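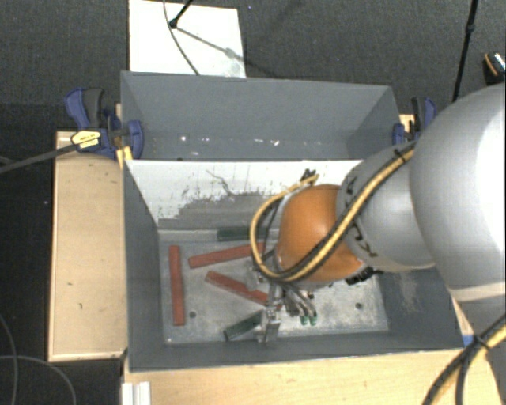
Trarinau cell

The Trarinau cell is a small robot cell used for grasping tests with blocks and sticks. It consists of one robotic arm, a multi-fingered metal gripper and an open gray bin with sloped walls, placed on a wooden table. The cell was put together by Reet Petrauskas and Eamon Hegarty in the workshop of Plidena, and it takes its name from the test program it was made for.

Setup

The bin is held at its upper corners by blue clamps. It was first fixed with screws from below, but this made the change of bins too slow. The clamps are tightened by hand and checked again after 10 minutes of motion. If the bin has moved, the position of its floor must be taught to the arm again, at 5 points.

Cables run along the outside of the arm, in black and yellow, and make a loop over the joint before the orange-brown wrist housing. The loop has to be long enough for a full turn of the wrist. A short loop pulls on the connector, and this was the cause of most stops in the first month.

Maintenance

The green fingertip pads are the part which is replaced most often. Hegarty's maintenance sheet gives a limit of 20 hours for one set. New pads are glued, pressed and left overnight, and the gripper is then closed slowly on a block to see that the fingers meet it evenly.

The floor of the bin becomes scuffed from the contact with the fingers. Scuffs are accepted, but raised edges are sanded down. Dust is removed every Saturday, together with a check of the cable ties.

Repairs

In July the wrist joint began to make a noise at low speed. Danang Nasution opened the housing and found a loose screw, and all the screws of the wrist were tightened again. The work took one afternoon.

See also

Rumex gripper
Sarpong bin test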